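Clear Fingers and Gray Fingers: Does a See-Through Gripper Help a Wrist Camera Policy?
Student project report, robotics lab course, Daltstead

1. Background

Our course group worked with Nana, the smaller of the two arms in the Daltstead teaching lab. Nana has a parallel gripper with fingers that can be swapped by loosening two screws, and a small camera at the wrist that looks along the fingers. The camera is the only sensor our learned policies use, apart from the joint angles.

The question came from the January project, which trained a pick-and-place policy on the same arm. That report listed the finger hiding the object as the most common reason for a missed grasp. Their gray finger sits in the middle of the wrist view, and whatever is behind it is gone. We wanted to know if a transparent finger would fix this, or if the bending of light through it would cause trouble of its own.

2. Setup

Objects were placed on or near a white printed surface. We kept the printed patterns on purpose. A policy that only works on a blank sheet is not much use, and the January group had already done the blank sheet. Objects included plastic toy fruit and flat cutouts. Lighting was the normal ceiling lighting of the lab.

With the clear finger, the object stays visible through the plate, but the part behind it is shifted a little from the rest. On a long object that crosses the finger this makes a seam.

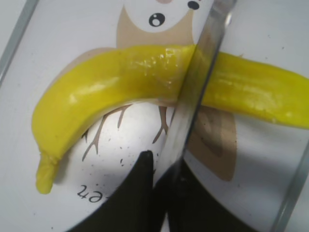
We recorded demonstrations by teleoperation with the Piras controller. Each demonstration starts with the gripper open above the surface and ends with the object released in the target area. Demonstrations where the operator dropped the object were thrown out and not replaced. After this step we had 191 demonstrations, split between the two finger types. We did not balance the objects exactly, which we regret, and section 5 comes back to it.

3. Training

Both policies use the same network and the same settings. Images are scaled down before they go in, and there is no color change or cropping in the augmentation, only small shifts. We trained each policy once. Training several times with different seeds would have been better, but the lab computer was shared with the Farilham mapping project and we had it only at night.

An early version of the clear-finger policy had to be discarded. The finger had been wiped with a paper towel and had fine scratches, and the test runs were done with a new one. The results dropped by a lot. We went back and recorded the clear-finger demonstrations again with the new finger, and the numbers in this report all come from that second set.

4. Results

Each policy was tested on 40 placements, the same ones for both. The positions were marked with pencil on a paper template so they could be repeated after changing the fingers. A run counts as a success if the object is lifted and released in the target area within the time limit.

Success on first attempt
Gray fingers: 22 of 40
Clear fingers: 29 of 40

Most of the difference comes from placements where the object starts close to the center line of the gripper. With the gray fingers, the arm often came down beside the object and closed on nothing. We looked through the wrist recordings of the failed runs, and in many of them a large part of the object was behind the finger just before closing.

The flat cutouts were hard for both policies. They have thin legs, and a finger can cover one end of the shape completely, so the policy has to guess which way the figure points. 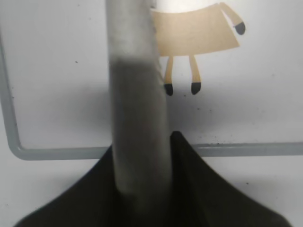 Figure 2. Wrist camera view with the gray finger. One end of the animal cutout is behind the finger.

The clear fingers failed in a different way. In 9 of the 11 failed runs the gripper closed slightly to one side of the object and pushed it. We think the policy follows the shifted part of the image and not the true edge, but we did not have time to test this directly. One way would be to mask the finger area in the image and train again. If the sideways error goes away, the shift is the cause.

5. Limits

Forty placements per policy is a small test. One training run per policy means some of the gap could be luck. The clear-finger set also has a larger share of toy fruit than the gray-finger set, and toy fruit is easier to pick up. If we take only the cutouts, the two policies are too close to tell apart.

Scratches are a practical problem. The clear fingers need to be cleaned with a soft cloth, and we would replace them before any longer data collection.

6. Next steps

The masked training run is first on the list. After that we would like to try mixed training with both finger types in one set, to see if one policy can handle either. The demonstrations, the pencil template and the spare clear fingers are in the Nana drawer in the lab.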